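Clurthorpe Residents' Forum
Board: Halls and Public Buildings
Topic: Clothing exchange at the Clesum Hall - proposed conditions of use

Ásdís Blöndal
Posted 15 August 2026

Members will be aware that the clothing exchange has applied to use the Clesum Hall on a regular basis from January. The draft conditions are set out below for comment before they are put to the hall trustees.

Each household may bring up to four bags. Garments must be clean and free of damage beyond ordinary wear. Anything left at the close of a session is to be removed by the organisers on the same day. Shoes, bedding and school uniform are excluded, the last of these being already dealt with by the scheme at Noltamcombe.

Comments should be confined to the conditions themselves. The principle of the exchange was agreed at the last general meeting.

northgate_tenant

I support the draft in general terms but would ask that the exclusion of bedding be looked at again. Single duvet covers and pillowcases were among the first things to go at the spring session. If storage is the concern, a limit of two items per household would meet it.

Sang Lane Allotments

Our association hires the small room on alternate weeks and has no objection, provided that the corridor is kept clear. On the previous occasion bags were stacked against the fire door and had to be moved by our members.

Bjartur Þrastardóttir

I wish to raise the matter of sorting, on which the draft is silent. At Noltamcombe every garment is placed on a hanger by size before the doors open. At Clurthorpe the practice has been to heap everything on tables and leave visitors to search. I do not consider this acceptable for a hall that charges a deposit of £200, and I would ask that rails be made a condition of hire.

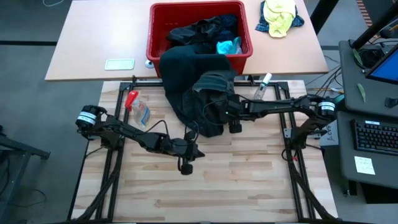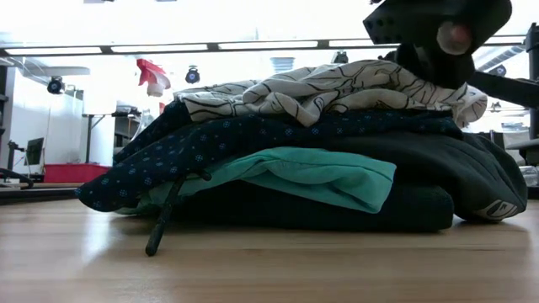

Rails are not costly and can be borrowed. A visitor who has to turn over a whole heap to find one shirt will leave it in a worse state for the next person, and by the middle of the session nothing is folded at all. Patterned items suffer most from this treatment. In a pile such as the one in the second photograph, the off-white piece with the wavy black lines is at least on top, whereas the navy one with the small light-blue pattern lies underneath it and could easily be passed over. The size of either is anyone's guess until it is lifted out.

weaver_row

With respect to the previous contributor, rails were tried two winters ago. They took up the whole of the east wall, and wheelchair users could not reach the upper bar. Tables are lower and quicker to put away. I would oppose any condition that made rails compulsory.

Bjartur Þrastardóttir

The difficulty described arose from the height of those particular rails. Adjustable ones are available. I would accept a mixed arrangement, with coats and dresses hung and knitwear on tables, if the tables were labelled by size.

northgate_tenant

Labelled tables would satisfy me. May I also have a reply regarding bedding?

weaver_row

I could support labelled tables. I remain of the view that hanging should be left to the organisers' discretion - the wording ought to be "where space allows".

Ásdís Blöndal

I am grateful for these contributions. The following amendments will be put forward. Tables are to be labelled by size. Coats and dresses are to be hung where space allows. The corridor and fire door are to be kept clear at all times, and a breach may result in the loss of part of the deposit.

On bedding, pillowcases and single duvet covers will be admitted for a trial period, limited to two items per household. Larger bedding will remain excluded.

Sang Lane Allotments

Noted with thanks. Please confirm whether the side gate will be unlocked during sessions, as our members bring barrows through it.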